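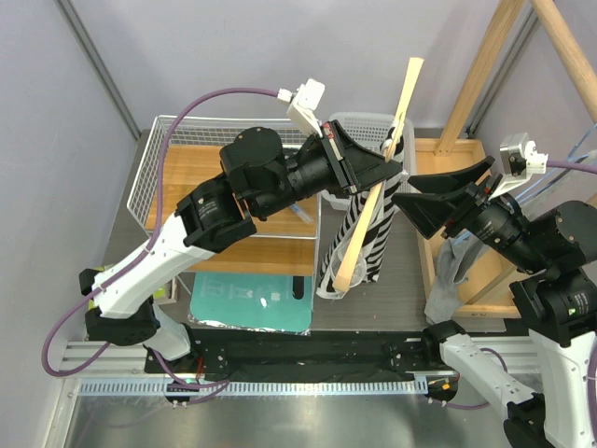
Home | News | Meetings | Visits | Contact

Minutes of the members' meeting, Thursday, held at Zastaline after the open day

Chair: Oona Tuominen

Meeting opened at 4:30 p.m. in the room next to the demonstration hall. The February minutes were approved with one correction: Drundlow had been spelled wrong twice.

1. Report on the visit

The group was split in two for the tour, and 137 visitors signed in over the day. The two-arm station was shown to both halves. The task was household handling: clothes, a hanger and pieces of wood, with a wire rack and a tray set up on a dark work surface.

The chair noted that each arm has its own wrist camera and that the arms work inside pale gray walls. One member asked if the walls were for safety or to keep the background plain. The host said mostly the second.

The hosts spoke for longer than planned about passing an item from one arm to the other. Long, flat pieces are used for practice at this. The host said the hard part is where the second gripper should take hold, and that the answer changes with the shape of the piece. Members in the second half of the group heard less of this and asked for the host's notes. Action: chair to request them.

2. Questions put to the hosts

Hyvönen members asked about gripper wear. The fingertips that handle hangers get rough and chipped along the edges. The host said tips are changed when the grip starts to slip, and that there is no set schedule. Spare sets are kept on site, 3 per station.

There was a question on whether a hanger is a fair test. It was felt that it is. The hook and the curved bars leave few good places to hold it, and a sleeveless top is easier to start with than a shirt. The host agreed that sleeves are a problem for later.

Cable routing was raised by two members. The purple cable runs along the outside of the arms, and members wanted to know how often it gets caught. The host did not have a figure.

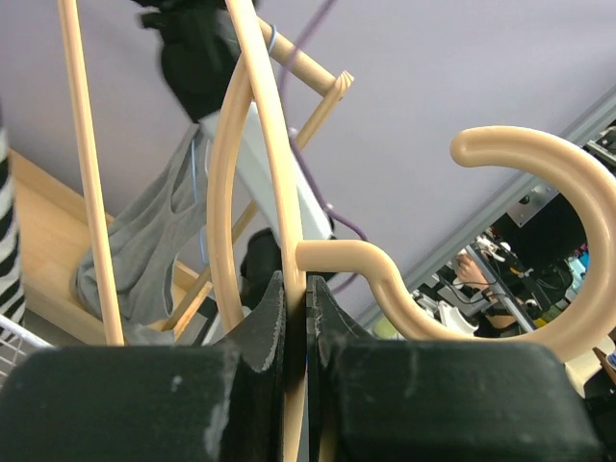 3. Return visit

Flesaleo has offered to host the next one. The offer was accepted. Places are limited to 8 and members who missed the Zastaline tour will be asked first. Start time to be 2 p.m. Travel is at members' own cost.

4. Other business

The projector has not been returned. Oona Tuominen will write to Drundlow about it.

Meeting closed at 5:40 p.m.

Comments

pk_44: Item 2, I asked about the cable and also about noise. Can the noise question be added?

Marjorie: Was in the second half and would like those notes too please.

r.dunmore: Is parking at Flesaleo on the street or do they have a lot?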